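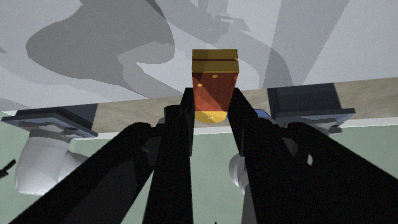

Storage Room Changes at the Tultby Street Building
Print this page | E-mail this page
November
By the Residents' Newsletter Desk

The shared storage room on the lower level will be rearranged this month. The room has 44 lockers, and over the years a lot of things have ended up on the floor between them. The fire inspector asked for a clear path from the door to the back wall, and the building manager, Jusdale, has agreed to have it done before winter.

Please move anything of yours that is outside a locker. Items with a name and unit number on them will be set aside in the bike room until the end of the month. Items with no label will go to the Sillo thrift store on the corner, which takes furniture, kitchen goods and tools in working order. It does not take mattresses, paint or car batteries.

Small things are the hardest to match with an owner. If you keep jars, tins or boxes of hardware down there, put them inside one larger box and write your unit number on the lid and on one side. The same goes for spare boards and shelf parts. Tape them together in a bundle and put the label near the end, where it can be read without pulling the whole bundle out.

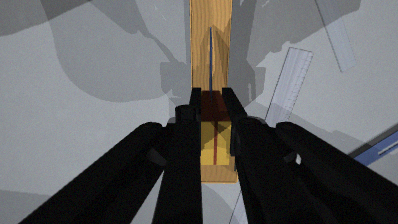

Locker Rent and Keys

Locker rent stays at $50 a year for the small size. The large lockers along the back wall go up to $370. Payment can be left in the office mail slot or added to your December bill.

Three large lockers are open now. If you want one, call the office at extension 328 between 9 a.m. and noon. The waiting list from last year has been used up, so a new one starts with this issue.

Gebreyes Lock and Key will change the door lock once the floor is clear. Each unit gets two new keys. Bring the old ones with you when you pick them up. The light over the stairs is also on the repair list, and until it is fixed you may want to bring a flashlight in the evening.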